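Jurnetine Releases Gadano 2, a Task Planner That Picks Up Where It Left Off

HAUGEN, Jun 27, 2025 -- Jurnetine today released Gadano 2, the new version of its planning software for two-armed and single-armed robot cells. The big change is in how the planner handles order. Older versions ran a fixed script from first step to last. Gadano 2 looks at the workspace before every move, works out which steps are already done, and plans only the rest.

The team built much of the release around a burger assembly task. Patties, cheese, tomato and bun halves wait upright in clear holders on either side of a serving tray, and the software has to choose the next layer, plan a grasp on a thin edge and lay the piece flat.

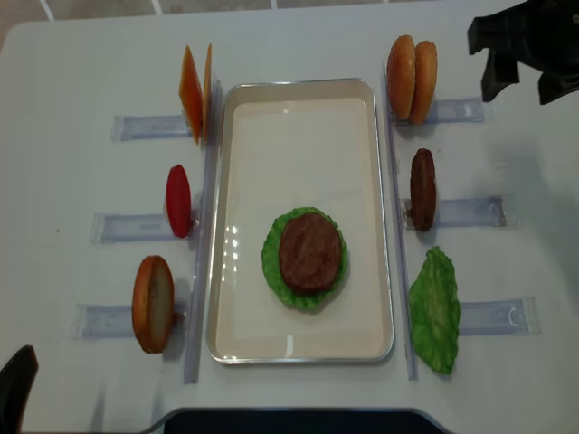 "Thin things standing on edge are wonderful test material," said Embla Dalen, who leads planning at Jurnetine. "A slice of cheese seen from overhead is barely a line. We had to get perception and grasp planning talking to each other much earlier, and I'm so happy with how that came out!"

Between March and the release, the team logged 2,188 assembly runs, and 1,812 of them finished without a person stepping in. The failed runs are included in the download -- grasp plans, state estimates and all -- so users can replay them in the Wostach viewer.

Gadano 2 also brings a simpler task file format, a faster collision checker and 200 new regression tests. Task files from the first version load without changes. Documentation and install packages are available now on the Jurnetine website.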